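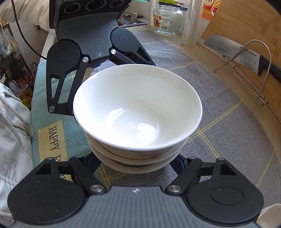 Furnar is a telemetry relay program for small unmanned aircraft. It runs on a companion computer carried by the aircraft and passes messages between the flight controller, the ground station and other devices on board, such as a video overlay board or a gimbal. The program was written by Bonifacio Escobar and first used on multirotors that mapped farm land near Barrios. It is distributed as source code, together with a small configuration tool called Greda.

Background

Many hobby and light commercial aircraft have a flight controller with only a few serial ports. When one port is taken by the GPS receiver and another by the radio modem, there is often no free port left for additional equipment. A common solution is to join two devices to the same transmit line, but then only one of them can send requests back. The devices that only listen receive whatever data rates the other one has asked for, and this can leave some of their fields without updates.

Escobar met this problem on a hexacopter which carried a camera gimbal and an overlay board. The gimbal needed attitude messages at a high rate, and the radio link became too slow when the same rate was sent to the ground. His first version of the program was a short script that copied bytes from one port to the other and dropped every second attitude message. It was later rewritten in C, after the script was found to use too much processor time on the single-core boards of that period.

Design

Furnar is organized around ports and routes. A port is a serial device, a UDP socket or a TCP connection. A route is a rule which says what messages may go from one port to another, and how often. Messages which match no route are discarded. This is different from most relay programs, which forward everything by default and ask the user to write exceptions.

Each route can have a rate limit, a list of message types and a priority. The priority is used only when the output buffer of a port is more than half full. In this case the program sends messages of high priority first and keeps only the newest copy of each of the others. Heartbeat messages and command acknowledgments always have the highest priority, and the user cannot change this.

The program reads the complete header of a message, but it does not decode the contents unless a route requires it. For this reason it can forward message types that it does not know, including custom messages made by the user, on condition that their checksum seed is given in the configuration. Messages with an unknown seed are passed on only if the option for unchecked traffic is turned on.

Stream requests

Devices that ask the flight controller for data streams can disturb each other. If a ground station asks for a slow rate, an overlay board connected through the same port may begin to show old values. Furnar keeps a table of all requests and sends to the flight controller only the highest rate that was asked for each stream. It then reduces the rate separately for each device. When a device is silent for longer than the timeout, its requests are removed from the table.

Configuration

The configuration is kept in one text file. Ports are declared first, and routes after them. The file is read when the program starts, and it can be read again in flight, although the manual advises against this for any route that carries commands. If the new file contains an error, the old configuration remains in use and a status text is sent to the ground station.

Greda, the configuration tool, runs on a desktop computer and shows the ports and routes as a table. It can estimate the load of each link from the rates and message sizes entered by the user. It does not measure real traffic. A frequent complaint of new users is that the estimate is too low when parameters are being downloaded, as parameter traffic is not part of the calculation.

The route table accepts up to 511 entries. Error codes are reported as plain numbers, and code 911 means that a port was opened but no valid message arrived before the timeout. In practice this is caused most often by a wrong baud rate or by exchanged transmit and receive wires. It can also appear when the flight controller port is set to another protocol.

Hardware

The program was developed on single-board computers with Linux. A separate build exists for the Welau board, a small carrier with two isolated serial ports and its own voltage regulator. The isolation was added because ground noise from the video transmitter was entering the telemetry line on some aircraft. On the Welau board the program starts directly after boot and the configuration is stored on a removable card, so it can be changed without a network connection.

Limitations

Furnar does not encrypt traffic and has no user accounts. Anyone who can reach an open UDP or TCP port can send messages, limited only by the routes. Message signing is passed through without change, but the program cannot sign messages itself. A route with a rate limit may therefore be used with signed messages, while the combined stream requests cannot, and they have to be switched off when the flight controller accepts only signed traffic.

Log download through the relay works, but is slower than with a direct cable. Firmware updates through the relay are not supported.

Name

The name comes from the furnarius, the genus of birds that includes the ovenbirds of South America. The pages of the manual are signed only with the initials B.E.

See also

Companion computer
On-screen display
Serial port multiplexing
Telemetry radio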